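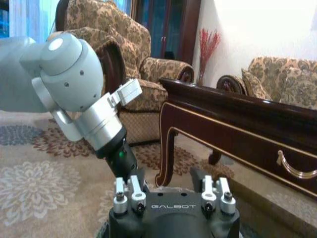

1/ Small September update from the living room, for those of you who asked how the move is going. The armchair is in! The damask one, beige and brown with all the swirls, that I have been going on about since spring.

2/ It came from Vanderleia Prado, who was clearing her mother's place over in Etitholm and wanted 95 for it. I would have paid more (please don't tell her). Gilmar drove it over in his van and we got it up the stairs with 6 stops to rest.

3/ What I love most is the curl of dark wood at the front of the armrest. Your hand just goes to it. And then the skirt down below is a completely different fabric, a fine tan check, which sounds wrong when I type it out but looks so right with the swirls -- whoever chose it had a good eye.

4/ Several of you wanted to know about cleaning. I go over the fabric with the soft brush on the vacuum, low suction, 10 minutes or so, and I do the seat cushion last. For the wood, a barely damp cloth and then a dry one. No polish yet, I want to ask Gervásio first.

5/ Still undecided: a lamp beside it, or a little table for my tea? There's only room for one, and Neusa says lamp, very firmly. I sat there with a book last night and I'm leaning toward tea.

6/ If anyone has a small round table going for under 30, my messages are open!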